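Urkia README

Hi! Urkia is a small data set of family letters, typed up line by line from the originals, and this file is supposed to tell you what you're getting. I started it in August because my great-aunt's handwriting was defeating everyone under sixty, me included, and then I sort of kept going (you know how that is).

The earliest letter is from 1869. Most are much later, and they're about exactly what you'd expect: weather, money, who got married, who should have, and the small things people kept in boxes and left to each other.
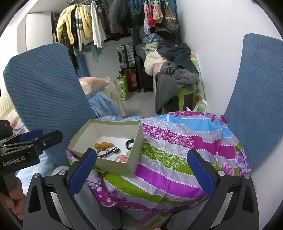
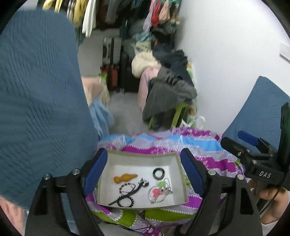
Mirela Siqueira wrote back after reading the first draft that I should stop fixing the spelling. "If she wrote 'recieved' for her whole life, leave it alone, I want to search for it that way," was how she put it, and she was right, so version 4 puts all the original spellings back. If you downloaded anything older, please grab it again!

What's in it

letters.csv has one row per letter, nearly 2000 rows in all. The columns are id, year, writer, recipient and text. Year is blank when the letter has no date and I couldn't work it out from the gossip.

people.csv matches nicknames to full names. There are 5 different Annas. I did my best.

notes.txt is me muttering about ink blots. Skip it unless you like that kind of thing.

How I typed them

By hand, mostly in the evenings. A question mark in square brackets means I'm guessing at the word before it. Three dots in square brackets means I gave up. Line breaks follow the paper, except in the folder called Laizer, where people wrote sideways up the margins to save postage and I just put the margin bits at the end.

Chia-jung Tu checked the Laizer folder against the scans and caught a whole page I'd typed twice. Thank you!!

Known problems

Commas inside the text column are quoted, but some older spreadsheet programs still choke on them. Two writers share the initials E.M. and I've probably mixed them up in places. Anything about living relatives has been taken out, so a few letters stop short.

Using it

Go ahead, for anything that isn't for sale. If you find a mistake, send me the id and what you think it says.

Last updated 2022-10-22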